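The Fun of Picking Things Up
Two cameras, three grippers and a lot of virtual clutter

11 Aug 2019

Pick up the nearest coffee mug. You probably didn't look at your fingers while you did it, and you certainly didn't work out how wide to open them. Now try getting a robot arm to do the same thing, and you'll see why a small group in Purkby has spent the better part of a year doing little else, and why I came away from my visit wanting to clear my own desk and start.

The project is called Fikine. It's a test bench for grippers, and it lives inside a computer. You choose an arm, bolt a hand onto the end of it, hang your cameras wherever you like and send the whole rig after a set of objects on a table. Then you swap one part and run it again with everything else held the same. On a real bench a gripper change means tools, cables and a fresh calibration. Here it's a line in a settings file, and the next run starts while you're still reaching for your tea.

Magalhães, the engineering shop behind it, started the work last December with a narrow question. A customer wanted to know which of three hands would cope best with odd, lumpy parts. The first was a plain two-finger hand with sliding jaws. The second had jointed fingers. The third was a suction cup, quick and cheerful on boxes and close to useless on anything with a bumpy face. The shop could have bought all three and found out the slow way. They built a table in simulation instead, and the table has been growing ever since.

What I love about it is how much attention goes to the boring stuff. The arm is only part of the story. Where you put the camera changes the answer too, sometimes more than the hand does. A camera off to the side shows the whole approach, but a big object close to the lens can swallow a good part of the view. A camera on the wrist gets right up close to the grasp and loses track of nearly everything else. Fikine records both, so you can line them up and see what each one missed.
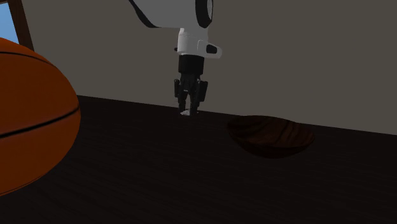 The side view, with the arm over the table and a wooden bowl to the right of the fingers.

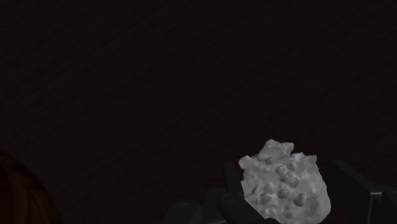
The controller is where the arguments start. Fikine ships with two. One drives the fingers to a set position and trusts you to have measured the object. The other closes until it meets a set force and stops there. On neat blocks there's little to choose between them. Give them something with knobs and ledges and they part ways in a hurry. Position control tends to land on the highest bump and call it a day, while force control settles in, shifts a little, and settles again. Watching it hunt for a good grip is oddly gripping in its own right – I asked for the same replay so many times that someone finally handed me the mouse.

Each pairing of hand, camera and controller gets 50 tries at every object, with the starting spot nudged a little each time. A try counts only if the object ends up where it was supposed to go. Lifting it and dropping it halfway scores zero, and so does arriving with the object hanging by one corner. By the time I visited, the log stood at 3559 tries, and the jointed fingers with force control were in front on the lumpy objects. The sliding jaws were close behind, and on small flat things they were clearly better.

There are limits, and the team is quick to bring them up. Friction in a simulator is a guess with decimals. Virtual fingertips don't wear down or pick up dust, and a virtual cable never snags on the elbow joint. Light is another headache. A dark hand over a dark table gives a vision system very little to work with, so the crew now runs each test in dim light as well as bright. Pekiter, a small workshop across town, has agreed to repeat part of the test with a real arm. Nobody at either place expects the scores to match. What they want to know is whether the order holds, and which hand slips down the list once real rubber meets a real rock.

Until then the tinkering goes on. Next up is a softer fingertip pad, followed by a wider lens for the wrist camera, and there's a long wish list of objects pinned beside the door. I added a garlic press to it on my way out.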